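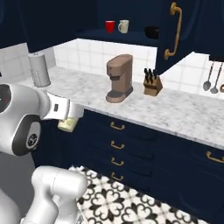 Manipulation Lab, handout 4: choosing between two grippers before either has been paid for

Course team: Godelieve Smits (lectures), Thijs Michiels (lab hours, Monday from 2)

Bring last week's notes. If you left them in the lab they are in the tray by the door, with everyone else's.

1. What we are comparing

Gripper A is the plain parallel jaw you have been using since August. Gripper B is the Bepari three-finger hand, which costs a good deal more and looks much better in a grant application. Both have been modelled on the same arm, in the same simulated kitchen, with the same controller. If you change the controller as well, you have run two experiments and can explain neither.

2. The task

Pick up the small block, clear the front edge of the worktop, put it down on the marble. Students find this dull until they try it. The edge is where most runs go wrong: the planner treats the arm with great respect and forgets that the arm is holding something. Attach the block to the collision model once it is grasped. Ward De Graaf's group skipped this last year and produced 104 runs in which the block passed cleanly through the stone.

3. What to log

Finger opening at contact, commanded and measured force, slip in millimetres, and the reason for every stop. "It failed" is not a reason. Neither is "physics".

The baseline set for Gripper A holds 2,803 runs, of which 1,632 ended with the block at rest on the counter. Work out the rate yourselves and give it with an interval. A bare percentage will be sent back.

4. Friction, and other articles of faith

The default friction value came with the Doltel package and no one has ever defended it. Halve it, double it, run the set again. If B only beats A at one setting, say so in the first paragraph of your report, where Karlijn Leemans will look for it, and not in an appendix.

Remember too that the simulated block is rigid. Real butter has other plans, especially by the afternoon.

5. Camera placement

Keep the camera fixed for all graded runs. A view from beside the arm shows the fingers well, but the arm's own links can hide part of the floor, so a dropped block may vanish from view. Use the logged position to settle the matter.

Hand in: one plot, one table, one page of text. Wilma Postma marks these and stops reading at the foot of the page.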